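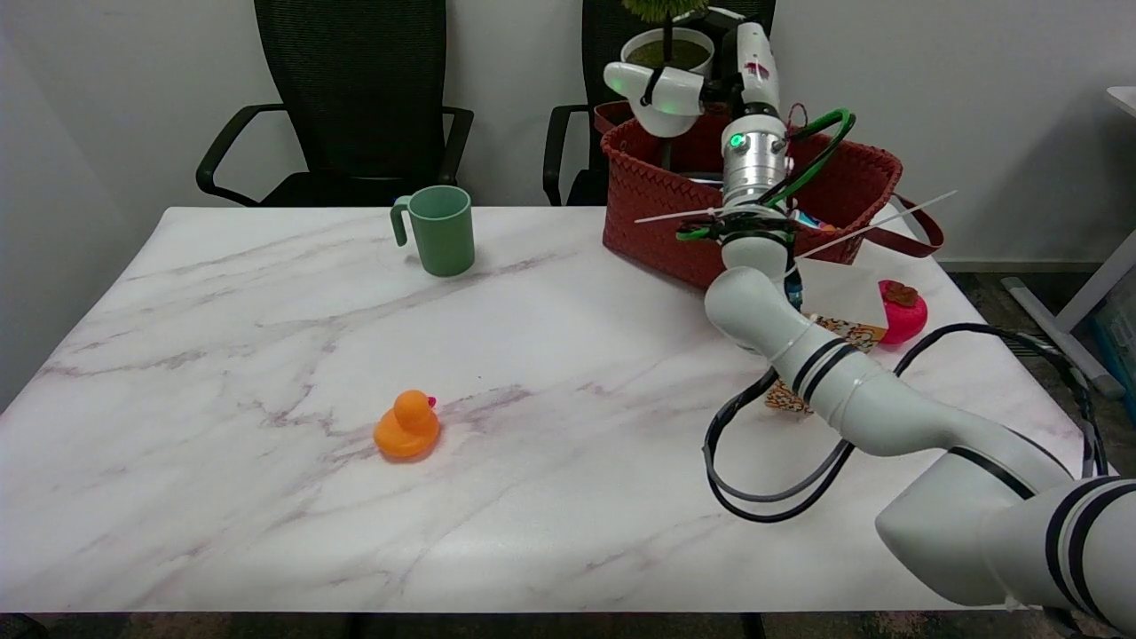

Getting rings and dull spots off a cultured marble tabletop

Posted in: Home Surfaces and Furniture
5 April 2018
3 replies

Dulce Maldonado wrote:

We bought a used dining table in December from a couple who were moving out of state. The top is cultured marble, white with some pale gray in it, and the seller called it a Gramstead. I can't find a label underneath, so I'm taking his word for it. It cost us 700 dollars with delivery, which was more than we planned to spend, so I would like to fix this and not replace it.

There are two problems. The first is a set of pale rings at the end where my husband has his coffee. They don't wipe off with dish soap, and they don't feel rough when I run a fingernail across them. In daylight from the side you can see them clearly. With the ceiling light on they almost disappear.

The second is a dull patch the size of a dinner plate near the middle. I think I caused that one. My son spilled nail glue and I used a bathroom cleaner on it before reading the back of the bottle. The glue came off, but the shine went with it.

So far I have tried dish soap and warm water, baking soda paste left on for an hour, and a stone sealer called Prultora that was recommended at the hardware store. The sealer beaded up and dried sticky and I had to take it off with rubbing alcohol. The baking soda did nothing that I could see.

A local company quoted me 2739 dollars to resurface the whole top, and that included picking it up and bringing it back. That is not going to happen. Is there anything I can do at home, or do I live with it and buy a tablecloth?

The table is 18 years old according to the seller, if that matters.

Jacinto Magaña replied:

Sealer is the wrong product for this. Cultured marble is stone dust and resin with a clear gel coat over it. The gel coat doesn't absorb anything, so a sealer made for real stone has nowhere to go and dries on the surface. You did the right thing by taking it off. Wash the table again with plain soap and water before you do anything else, and go over it twice, including the edges.

Your rings and your dull patch are probably the same kind of damage. The gel coat is clouded or very lightly scratched. If it's shallow, you can polish it out. If the coat is worn through, you can't, and you will be able to tell because the spot turns dark when you put water on it. Do that test first. Put a wet paper towel on the dull patch for ten minutes and dry it off. If the color is the same as the rest, go ahead.

What you need:

A gel coat polishing compound, the kind sold for boats. An auto polishing compound also works. Get the fine one.
A soft foam pad. You can do it by hand, but it takes a long time.
Clean microfiber cloths.
A paste wax or a gel coat wax.

Start on a small area near the edge where it won't bother you if it goes wrong. Put a little compound on the pad and work in small overlapping circles with light pressure. If you use a drill or a polisher, keep the speed low and keep it moving. Heat will yellow the resin and that doesn't come out. Wipe it off and look at it from the side with a flashlight. If it looks better, move on to the rings.

For the dull patch, one pass won't be enough. It took me four on a vanity top that somebody had cleaned with a scouring powder. If compound alone doesn't bring it back, you can wet sand with 1000 grit and then 2000 grit before polishing, but I would leave that for last. The gel coat is thin and once you go through it you are looking at that resurfacing quote again.

Wax it when you finish. Two thin coats, buffed between. After that do it a couple of times a year.

One more thing. Keep bathroom cleaner away from it, and anything with bleach or acetone. Nail polish remover is the worst.

Lamai Jitpraphai replied:

Toothpaste. Plain white kind, not gel. Rub it on with a damp rag and rinse. It took a ring off my bathroom counter in a few minutes. I don't know if mine is the same material as yours but it's cheap to try.

Also get coasters with cork on the bottom. Ceramic ones with no backing scratch.

Sevim Yalçınkaya replied:

I agree with most of what Jacinto wrote. I have had a table like this for 17 years and have polished it by hand more than once, so I will add a few things about doing it without a power tool.

Use the compound sparingly. People put on too much and then it just slides around. A spot as big as a dime is enough for an area the size of your hand. When it starts to go clear and drag a little, stop and wipe.

Polish past the edge of the damage. If you only work on the ring itself you end up with a shiny spot in the middle of a slightly less shiny table, and that is as noticeable as the ring was. I go out several inches on every side and use less pressure as I go. With an old table you may decide to do the whole top anyway. Mine took an afternoon, with breaks.

On wax, I use Zirwood paste wax, the clear one. The tinted one left a yellow cast on white that I had to strip off. I also tried Lashari spray polish and it looks good for a day or two and then shows every fingerprint.

I would be careful with the toothpaste. It is a mild abrasive, so it can work on one small ring, but the whitening kinds are coarser and they vary a lot. On the dull patch it will take forever and you may make fine scratches that you then have to polish out.

Rings from hot mugs are sometimes in the resin and not on top of it. If you have polished a ring three or four times and it hasn't changed at all, that is likely what you have - stop there, because more polishing only thins the coat. I have one like that near a corner and I keep a bowl over it.

Dulce Maldonado wrote:

Thank you all. I did the paper towel test and the color stayed the same. I have ordered the fine compound and a foam pad and will start at the far corner.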